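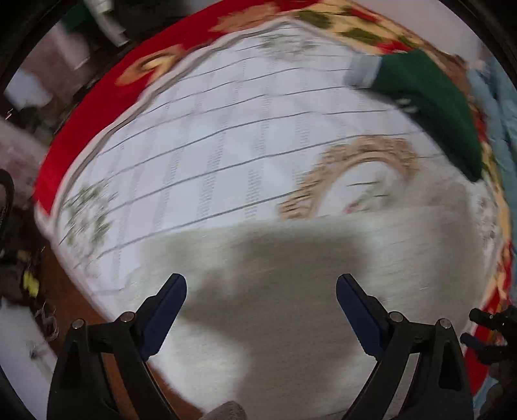

Selon une remarque recueillie à l'atelier de tri et consignée sans nom à la demande de la personne, l'automatisation du pliage « enlèverait les gestes et laisserait les responsabilités ». La remarque poursuivait ainsi : si la machine plie mal, c'est encore l'opératrice de fin de ligne qui signe le bordereau, et elle signe désormais pour un travail dont elle n'a pas suivi le déroulement. Il a été convenu de porter cette observation en tête de l'entrée, avant les points techniques.

Cahier d'atelier, blanchisserie Sikorside, secteur linge de maison
Entrée du 7 mai 2025

Objet : suite de l'essai sur les pièces imprimées et les grandes pièces blanches. Effets sur l'organisation du poste.

1. État du poste

Le poste de préparation Plurkix reste limité à deux familles d'articles : nappes et draps. Les vêtements demeurent au pliage manuel, mais ils arrivent encore mêlés au reste dans les chariots. La consigne de séparation au déchargement a été rappelée à l'équipe du matin. Elle n'est pas tenable lorsque deux chariots sont vidés en même temps sur la table, et l'encadrement en a pris acte.

Les étoffes à motifs superposées posent la difficulté principale. Lorsqu'un tissu clair imprimé recouvre un tissu de couleur vive, lui-même imprimé, la détection du bord hésite entre l'ourlet et le dessin. Les lignes fines tissées ou imprimées dans le blanc sont parfois prises pour des plis. Le fournisseur Lindqvist propose une mise à jour du réglage. Aucune date n'a été communiquée.

2. Relevé de la période

Lot traité : 500 pièces.
Pièces reprises à la main : 90.
Arrêts ayant nécessité l'intervention de la maintenance : 2.

Les reprises concernent en majorité des ourlets roulés épais, saisis en double épaisseur. Le motif de reprise n'a pas été noté pour chaque pièce, la fiche papier ne comportant pas de case à cet effet. Une colonne sera ajoutée à la main en attendant le nouveau tirage.

3. Ce qui change pour les personnes

Les collègues affectées au poste indiquent une moindre fatigue des épaules sur les grandes pièces. Elles signalent en revanche une attention plus soutenue et plus morcelée. Le pliage manuel permettait de parler et de s'interrompre ; la surveillance du poste ne le permet guère. La rotation toutes les deux heures, prévue au protocole, n'a pas été respectée en fin de lot.

Le contrôle tactile du linge se perd en partie. Au pliage manuel, une couture ouverte ou une zone amincie était repérée sous la main. Trois collègues souhaitent conserver un passage manuel par sondage, y compris sur les pièces correctement pliées. La demande paraît fondée et sera transmise au site de Saddale, où le même poste doit être installé en août.

Sur la question de la signature, la position provisoire est la suivante : le bordereau mentionnera séparément le pliage automatique et le contrôle visuel. La signature de l'opératrice ne portera que sur le second. Le service qualité doit encore valider la formulation. Dans l'intervalle, aucune réclamation de client relative au pliage ne sera imputée à une personne.

4. Formation

Sept personnes ont suivi la session courte. Elle porte sur l'arrêt, la remise en route et le dégagement d'une pièce coincée. Le réglage de la saisie n'y figure pas, ce que plusieurs participantes ont regretté : elles constatent les défauts avant tout le monde et doivent attendre un technicien pour une correction minime. Proposition : ouvrir l'accès au réglage de force et au décalage du bord, avec inscription de chaque modification au présent cahier.

5. À faire

Reprendre avec la maintenance la question de l'éclairage de la table, les ombres portées sur le blanc étant suspectées dans une partie des erreurs.
Demander à Lindqvist le détail des seuils de détection pour les tissus imprimés.
Afficher la rotation au poste et désigner à chaque prise de service la personne qui la fait respecter.
Mettre de côté les nappes à ourlet épais jusqu'au prochain essai ; étagère basse, étiquette jaune.
Vérifier si le temps de reprise manuelle est compté dans la cadence du poste. Réponses contradictoires à ce jour.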